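Stomeo tabletop push button, two months in

I bought the Stomeo for the shop counter at 629 pesos. It's a round button with a blue domed top on a wide black base. The press is firm and even.
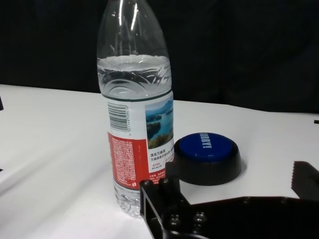 Size and footprint

It takes up little room next to a water bottle. The base flares out, and mine has stayed put on a smooth white top. 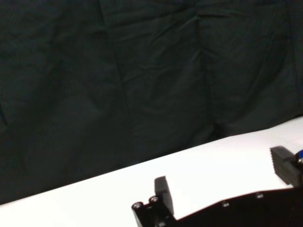

Cleaning is quick — a damp cloth on Friday and it's done. The gloss does show fingerprints. I'd give it 9 out of 10.

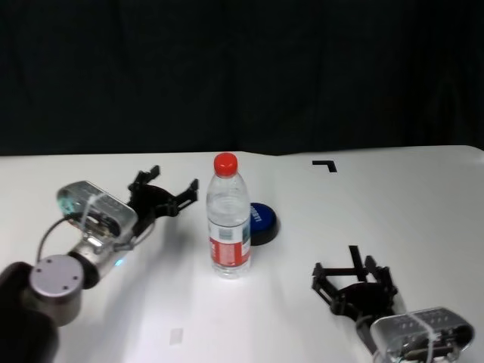 Goicoechea, July

Update: still working. Jukau now stocks it in 2 sizes. I'd buy the same one again.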